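4. What on-call time does to a week

Figure 2. A bed in a large open laboratory hall, with folded and unfolded laundry on the bed.

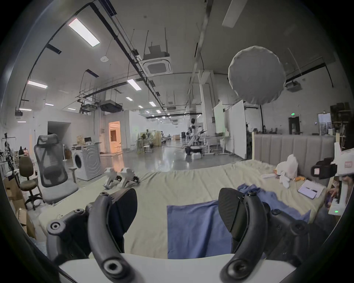

So let me get into the part of the study I liked doing most, which was asking people about the hours they weren't paid for. Section 3 covered the posted schedules. I had 300 of those, all from the same two employers (I call them Billitz and Vainio in this paper), and they looked pretty tidy on the page. Start time, end time, meal break, done. Then I sat down with the workers and the tidy part fell away fast.

The trouble is the on-call shift. At Billitz, a worker can be told to keep an afternoon open and phone in two hours before the start. If the store is slow, she stays home and gets nothing. At Vainio the rule is a bit kinder -- there's a small flat payment for a canceled shift -- but you have to ask for it on a paper form, and plenty of people I talked to had never seen the form. One woman at Vainio had worked there for six years and thought I'd made it up. I ended up printing her a copy.

I asked everybody the same opening question: "What did you say no to last week so you could be free for work?" I borrowed that wording from Idris Ruddock, who used it in his interviews with hotel cleaners and was nice enough to share his notes with me. It's a great question! People who'd just told me their schedule was "fine, I guess" would stop and think, and then out it came. A dentist appointment. A second job that wanted a firm yes. A kid's swim lesson, over and over. I had planned on 20-minute interviews and most of them ran close to an hour, so my transcription budget took a beating.

4.1 How I coded the answers

I did the coding in Clatar, mostly since our department already had it. I started with 50 interviews and wrote down every kind of thing people gave up, then boiled that list down to four groups: paid work somewhere else, care for family, health visits, and everything I lumped together as "own time." That last group is messy, and I know it. Church, sleep, a bowling league and a citizenship class all sit in there side by side. A reviewer of an earlier draft wanted it split up, and I tried, but the pieces got so small that I couldn't say anything useful about them.

A second coder went through the same interviews without seeing my labels. We disagreed most about school pickups. She put them under family care every time, while I had sometimes put them under paid work if the person was being paid to pick up a neighbor's child. We went with the payment rule in the end, and I recoded the early ones to match.

4.2 Notice and pay are two different complaints

Going in, I figured people wanted earlier notice and that would be most of the story. The older writing on this goes back a long way (there's a dockworkers' report from 1909 that reads like it could've been written last week), and nearly all of it treats short notice as the main harm. My interviews split more evenly. Workers with a second job cared a lot about notice. Workers with only the one job talked more about the pay they lost when a shift vanished, and several told me they would take a late schedule any day if the canceled hours came with money.

That matters for how a local law gets written. A rule that only says "post it two weeks ahead" helps the first group, and it may do very little for the second if on-call shifts can still be dropped for free. The Pluteo agreement, which I come back to in Section 6, tries to handle both by paying half the wage for any shift dropped inside the notice window.

I should be careful here, though. Both of my employers are large retail chains, and I didn't talk to anybody in food service. Managers are thin in my data as well. I asked plenty of them, and the ones who said yes tended to be the ones who were already annoyed with the scheduling software, so please read their quotes in Section 5 with that in mind.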